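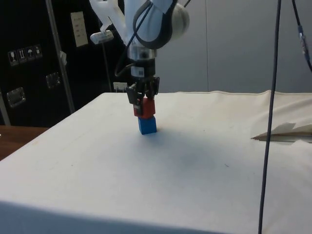

O braço com o cubo vermelho pousado sobre o azul, na bancada da Komavham.

O erro que não dá erro

Durante seis anos ouvi dizer que um robô perigoso é um robô que se mexe quando não deve. Continuo a achar que é verdade, mas quero escrever sobre outro tipo de falha, menos vistosa, que nos custou boa parte do mês de outubro e que vejo tratada como um pormenor em quase todos os relatórios que me passam pelas mãos.

A tarefa era simples. O braço pega num cubo vermelho, coloca-o em cima de um azul, abre a garra e afasta-se. Na Komavham usamos este exercício para validar alterações no software de controlo antes de as passarmos para a linha de embalagem da Idari, onde as peças são outras mas o gesto é o mesmo. Se o empilhamento corre bem, a versão segue.

Em outubro fizemos 354 ciclos com uma versão nova. O registo dizia que todos tinham terminado com sucesso. O Hrvoje Krasniqi, que estava a preparar outra bancada na mesma sala, reparou que o cubo de cima andava a ficar desviado para um lado. Depois viu-o cair quando a garra abriu. No ecrã, o ciclo apareceu a verde.

A explicação técnica cabe num parágrafo. O programa considerava a tarefa concluída quando a garra chegava à posição prevista e os dedos abriam. Não verificava se o cubo tinha ficado onde devia. A referência do punho tinha mudado 4 milímetros depois de uma desmontagem, ninguém repetiu a calibração, e o sistema não tinha maneira de dar por isso. Para ele, a mesa estava exatamente onde sempre estivera.

Fomos rever as gravações e encontrámos quedas em que ninguém tinha reparado. Não vou pôr aqui uma percentagem, porque em vários ciclos a imagem não permite decidir. Mas uma única queda registada como sucesso já chegava para deitar fora o resultado, e foi isso que fizemos.

Na reunião seguinte defendeu-se que não tinha havido avaria. O braço não bateu em nada, não excedeu força, não entrou em paragem de emergência. Pelos critérios que tínhamos escritos, era verdade. A minha discordância é com os critérios. Um cubo que cai numa mesa coberta com um pano não magoa ninguém. Na Idari, o mesmo desvio põe um frasco na borda de um tabuleiro, a um metro e meio do chão, com pessoas a passar por baixo do transportador. A falha é a mesma, só muda o que está na garra.

Temos o hábito de separar qualidade e segurança em dois documentos, com dois responsáveis e dois orçamentos. Percebo a conveniência. Só que uma máquina que informa mal sobre o que acabou de fazer é um problema de segurança, mesmo quando está parada. Quem trabalha ao lado dela toma decisões com base naquele verde: aproxima-se, passa à peça seguinte, manda avançar o tabuleiro.

Também não me convence a resposta habitual, que é pôr mais um sensor. A Stidberg propôs-nos um sistema de visão completo e talvez venhamos a comprá-lo. Mas já tínhamos meios para apanhar isto. Bastava que o braço, depois de largar, voltasse a fechar os dedos devagar à altura certa e confirmasse que havia ali um cubo. São 2 segundos por ciclo. Tinham sido retirados na primavera para o teste correr mais depressa - e fui eu que assinei a alteração.

Desde então, a confirmação voltou a ser obrigatória e qualquer desmontagem do punho anula a calibração no sistema, sem opção de ignorar o aviso. O registo passou a ter três estados em vez de dois: concluído, falhado e não verificado. O terceiro foi o mais difícil de fazer aceitar, porque estraga os gráficos. A Babić, que nos faz a manutenção, pediu o mesmo para as folhas de intervenção, e parece-me bem.

Gostava que os clientes começassem a perguntar por esse terceiro estado quando recebem os relatórios de ensaio. A Idari perguntou, e a entrega da versão nova ficou adiada até repetirmos os ciclos todos.

08/03/2023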